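Holleo Home Forum > Kitchens > Counters and Storage
Breakfast corner: bread box next to the toaster?
36 replies, 1511 views

minami_oats
Trying to settle where the breakfast things should live. I have the toaster, the toaster oven and the bread box on one run of counter, with a wood cutting board between them. My spouse wants the board put away after each meal. I want it left out. The counter has a marble pattern and I don't like cutting on it.

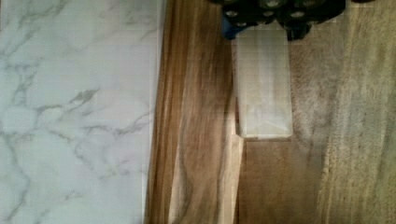 Counter on the left, wood next to it.

Stema700
Leave it out. You'll use it every morning. My complaint is the bread box. With a drawer that pulls forward, you lose the back half of the board whenever it's open.

minami_oats
I can live with that. I slice at the front end anyway.

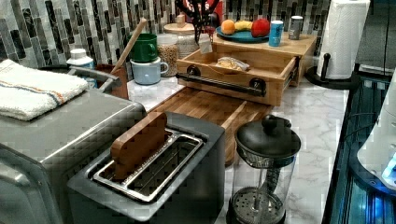 Holleo, June

Same corner, toaster in front, drawer open with the bagged loaf or pastry in it. Fruit plate stays on top of the box, cans next to it. Mugs are at the back left.

crumbtray3704
I'd move the fruit. Every time you want the lid or want to wipe the top, you have to lift a plate. Also, I would not keep a towel on a toaster oven. Hang it up somewhere.

minami_oats
Towel comes off before the oven goes on. It's a fair point though, I'll put up a hook.

Bundance
Disagree about the fruit. A flat top that size is going to collect something, and fruit gets eaten if people see it. Where does coffee go?

minami_oats
To the right of the toaster.

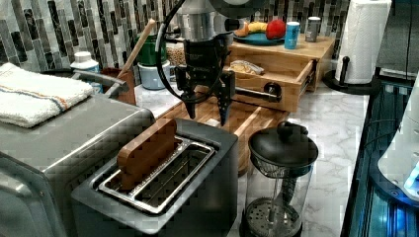

French press out, bread in the toaster.

Stema700
Too close for me. I've broken two glass presses with my elbow. Put it by the sink.

Bundance
The sink is where mine broke.

minami_oats
It stays where it is for now. Back to the board, which is what I asked about. Mine has a juice groove and crumbs settle in it.

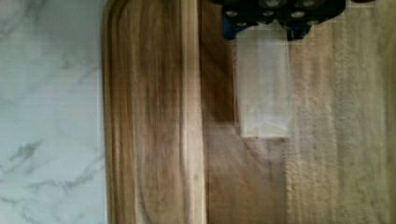

I brush the groove out after breakfast and oil the wood once a month. If I flip it to the other side for bread, is there any reason not to?

crumbtray3704
No reason. Oil both sides the same or it can warp.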